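4.2 What people told me about the missing step

I should say up front that I never meant to write a paper about instruction leaflets. I was in the middle of a different project (on how people read recipes, which I still want to finish!) when I noticed how many of my interviewees kept drifting off into stories about kits, board games and flat-pack shelves. So I gave in and followed them. By the end I had 178 leaflets in a box under my desk and 50 long interviews, and this section is my attempt to make sense of the interviews.

Let me start with the complaint I heard most, which I've been calling the missing step. A leaflet goes along nicely, one small action per panel, and then between two panels the thing in the drawing has grown a whole new side. My interviewees got really worked up over this. One woman had saved her Mernia leaflet for years so she could show people the jump between panels. When she laid it out for me she put her finger right on the spot without looking.

I expected the older leaflets to be worse, and they weren't. The Rosetano ones from my box are wordy and a bit bossy, but they rarely skip anything. Wenjie Qiu, who read every leaflet a second time so we could compare our coding, thinks the skipping comes in when the words go out. I mostly agree with her, though I'd put more weight on page count than she does. If you only get one folded sheet, something has to give.
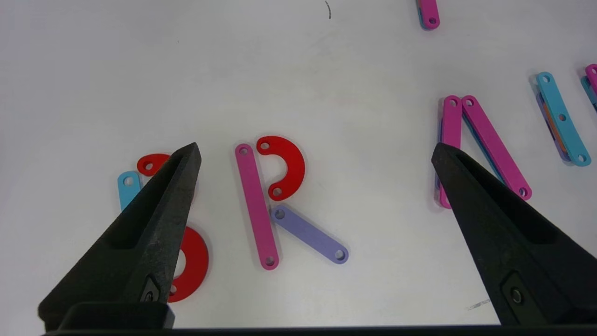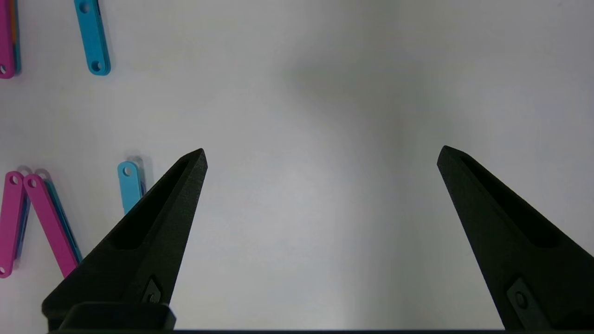
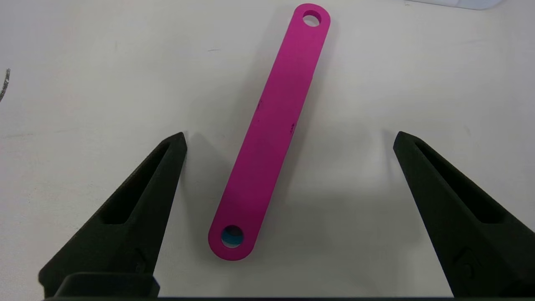

Figure 3. Views of a pale work surface. The last one has a magenta strip with rounded ends and two round holes.

Going back to page count for a minute, the Ljungberg leaflets are the odd ones out. They run long, they have almost no words, and people still liked them. I went through my notes trying to find a bad review and came up with one man who was mad about the staples. What Ljungberg does, as far as I can tell, is repeat the last finished state in pale gray before adding anything new, so you always know where you're supposed to be. Desia tries the same trick but drops it halfway through, and my interviewees noticed (boy, did they notice).

The other thing I want to flag is how people talked about blame. When a recipe failed, they blamed the recipe. When a leaflet lost them, they tended to blame themselves first and the leaflet a good bit later, often in the same sentence. I coded 431 remarks of this kind, and I'm still arguing with myself over where a few of them belong, mainly the ones where somebody started laughing partway through. I left those in the self-blame pile for now. Wenjie would have moved them, and her version of the table is in the appendix next to mine.

I'll come back to the laughing in Section 5, where I look at the leaflets people filled in themselves with pencil arrows and extra numbers.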